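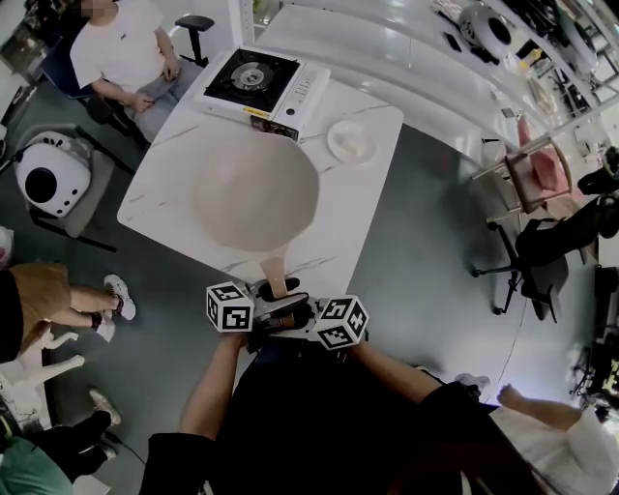

3.2 Setting up and looking after the gripper

The hand-held gripper is the only part of the Cadari rig that touches the objects, and most of the faults we traced came from it. It is checked at the start of each session and again after every 20 recordings. The operator closes the fingers fully, opens them, and closes them on the handle of the pan used in the cooking task, a large round one that is heavy enough to show up any play in the finger mounts. The two marker cubes, one on either side of the gripper body, are then checked for movement. A cube that can be turned by hand is tightened and its offset measured again. Marker faces are wiped with a dry cloth, as cleaning fluid dulled the print on our first set and the tracker began to lose them at low angles.

Tracking was tested in the same room in which the tasks were recorded, with people sitting and standing near the table. We did not clear the room for this, and the figures in Section 4 should be read with that in mind. Of 480 recordings made in August, 376 passed the tracking check without any correction. Most of the rest had short gaps when an arm passed between a cube and the Norkgate tracking camera, and these could be filled from the frames on either side.

The view from the gripper needs its own check. The lens is wide, so the gripper body takes up much of the lower part of the picture, and a small tilt in the mount changes how much of the room is seen above it. Before recording, the operator compares a live view with a stored reference and adjusts the mount until the black V-shaped pad sits at the centre.

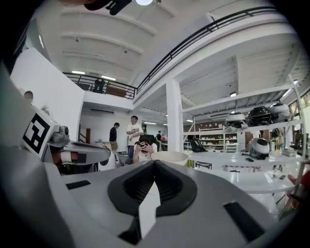
Figure 3. View from the hand-held gripper, with the V-shaped pad at the centre of the gripper body and a robotic arm carrying a square marker on the left.

Finger pads are changed when the surface looks polished or an edge starts to lift. The Bassey mount screws are checked with a torque driver every 10 sessions, and the results are entered in the Illel log with the session number.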